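Workshop tips: getting the arm to swap a hard drive

Posted November 7, 2023 by Miroslava Harasym

Anahera and I have been teaching the arm to put a drive into an old desktop tower, and I've picked up a few things worth passing on (mostly by doing them wrong first!).

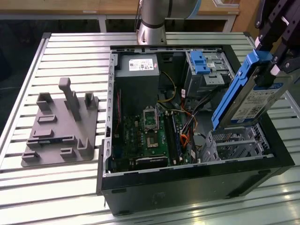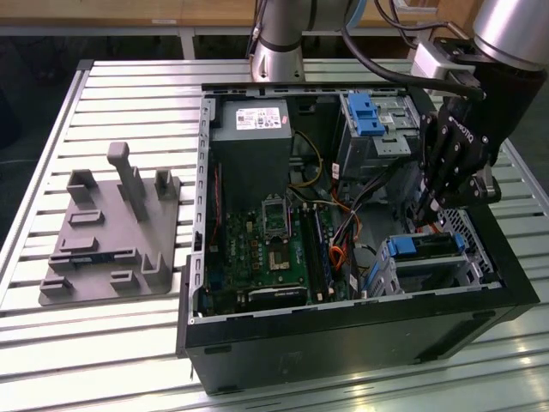
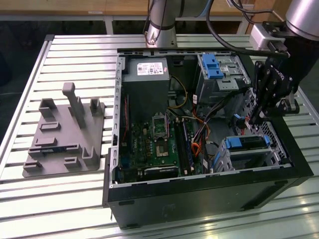
Lay the tower flat on its side before you write a single waypoint. I started with mine standing up and lost 2 evenings to it. With the side panel off and the bays facing the ceiling, the hand can come straight down. Tie back your wiring too, especially that orange and yellow bunch in the middle of the case, because it sits so close to where the fingers need to go. Leave the blue caddy on the drive while you practice, it's a much nicer thing to aim for than bare metal.

Run everything at crawl speed until you've had 3 clean tries in a row. I keep my saved positions in Planwood and rename them every session, otherwise I load the wrong set and the arm heads off toward the wall.

And use a dead drive! Meriem gave me one from her junk box and I don't wince at all now when it gets a knock.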